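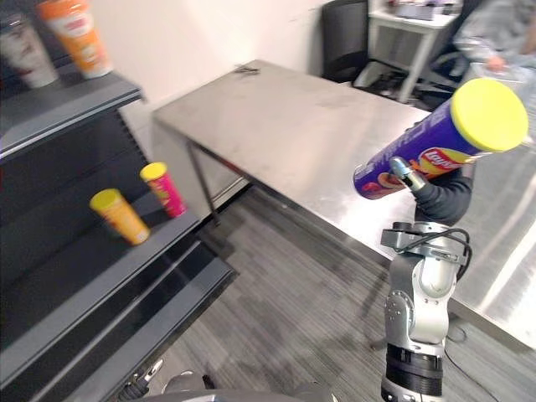
Purple Lay's canister with the yellow lid on.

Section 4: Setting up your pantry list in Plidex

Righto, you've got Plidex installed and you've made your household (if not, duck back to Section 3, I'll wait). Now for the bit I enjoy most, getting your cupboards into the thing! I did mine over a rainy arvo with a cuppa and ended up with 113 items, which was a bit of a shock for a kitchen the size of ours.

4.1 Make your shelves first

1. Open the Pantry tab and tap New Shelf.
2. Give it a name you'd say out loud. Mine are Snacks, Tins, Baking and Up High.
3. Pick a colour. The colour shows up on your shopping list later, so don't make them all green like I did.
4. Tap Save, then do the next one.

Note: You can have up to 40 shelves per household. If you're sharing with a flatmate, set theirs up under their own login or the two lists get merged and it's a pain to unpick.

4.2 Add your items

1. Tap the shelf you want, then the plus sign.
2. Scan the barcode, or type the name in if the scanner's being stubborn. Curved packaging can be fiddly, so turn it slowly until you hear the beep.
3. Check the size it's filled in. Imported stuff often comes up in ounces, and you can flip it to grams under Units.
4. Enter the best-before date. For chippies and bikkies I put in the date on the pack, then change it once they're opened.
5. Set your Low At number. When you drop to that many, Plidex pops the item on your shopping list.

Caution: Deleting a shelf deletes everything on it, and there's no undo. I lost almost 70 items this way, all my spices included. Move things to another shelf first (press and hold, then Move To).

4.3 Label printing, if you're keen

I use an Urmont label printer with the 44 mm roll. Plug it in before you open Plidex, go to Settings, then Labels, and choose it from the list. If it doesn't turn up, close the app completely and try again. The Ilis printers work too, but you'll need to set the roll width by hand each time you change over.

Note: Got a name with accents or a fada in it? Labels for the Ó Dubhghaill jam we buy came out as little boxes until I switched the font to Wide under Labels, Text.

Once your labels are sorted, go on to Section 5 for shopping lists and how to share them with the rest of the house.

Last updated 8 Dec 2019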